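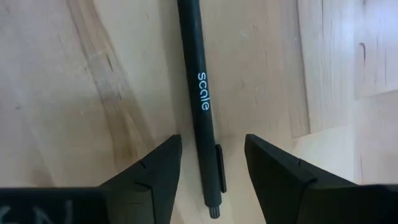
Common rules for the bench: a conversation with the head of working practice at Gevora

Gevora published its bench rules for small robot arms in September, after two years in which each of its laboratories had kept its own. The document applies to every site where staff teach or test arms on the handling of everyday objects, and it has since been taken up in part by Hanrahan, which runs a similar programme. We spoke to the head of working practice, who led the drafting, about what the rules ask of staff and where they have met resistance.

The text is short by the standards of the field. It has 37 clauses on 10 pages, and the head of working practice was firm that it should not grow. "People will read ten pages before they start a new post," she said. "They will not read a hundred, and they will sign to say that they have."

The first section deals with the state of the bench before an arm is powered. Staff must check that the surface is fixed, that the emergency stop can be reached from where the operator stands, and that the fingers are tight on their mounts. Printed fingers receive a clause of their own. They must carry a mark that matches the entry in the parts log, and they are withdrawn after 3,000 closures whether or not wear can be seen. "There was a good deal of argument over that figure," she said. "Some of our engineers wished to go by inspection alone. We found that two people inspecting the same finger would give two different answers, so we settled on a count."

Objects are treated in the second section. A pen, a spoon or a roll of tape may seem to need no rule, but the document asks that each be entered by type and by any printed wording it carries, and that the entry state how it was laid down. A pen set square to the arm and a pen set at a slant are recorded as separate starting positions. "A thin object is a fair test of the approach," she explained. "The fingers should come down on either side of it and stop. We ask the operator to confirm a gap on both sides before closing. If one finger is already pressing on the barrel, the attempt is void and must be logged as void."

She was asked whether this slowed the work. "It does, in the first week. At Sekar the number of attempts in a day fell, and the manager there wrote to me in plain terms. By the end of the month he had fewer attempts to throw away, and he has not written again on that subject." Sekar is the smallest of the Gevora sites and was the first to work under the full text.

The clause that has drawn most comment is number 7, on hands. No person may reach between the fingers while the arm is powered, even to straighten an object that has rolled. The operator must pause the arm, wait for the light, and only then reach in. Visitors from Brostano, who supply part of the training given to new staff, had suggested an exception for arms of low force. It was refused. "I understand the case for it," she said. "A small gripper will not break a finger. But staff move between benches — some of them in the same afternoon — and the habit goes with them to the larger machines."

Records of void attempts are kept alongside the good ones and are open to all sites. The head of working practice regards this as the part of the document most likely to change, as the laboratories do not yet agree on how a failed grip should be described. One site writes "slipped" where another writes "missed", and a single list of terms is now in draft. Comments on it may be sent by any member of staff through their site manager, and the next review meeting will be held on a Thursday, at the Sekar laboratory, with Hanrahan attending as an observer.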